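Mulska Small Claims Court – Common Questions
Updated September 2022

Do I need a lawyer?
No. Most people speak for themselves. You may bring a lawyer if you tell the clerk before the hearing.

Where do I file?
At the clerk's window in the Grandach Building, 19 Cavalcanti Street. Clerk Hsiu-ying Chuang can check your forms but cannot give legal advice.

How many copies do I bring?
Two of everything, plus your original.

Can I appeal?
Yes, if the judgment is over $400. Evening hearings start in October.

Can I use photos as evidence?
Yes. Print them and write the date on the back. Photograph small household goods on a plain surface – a pink plastic soap dish is easy to make out against a light wooden tabletop. Keep the item itself until the case is closed.

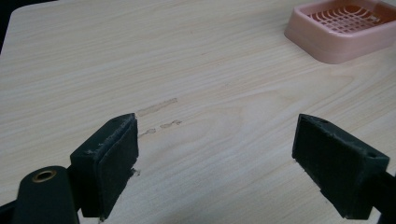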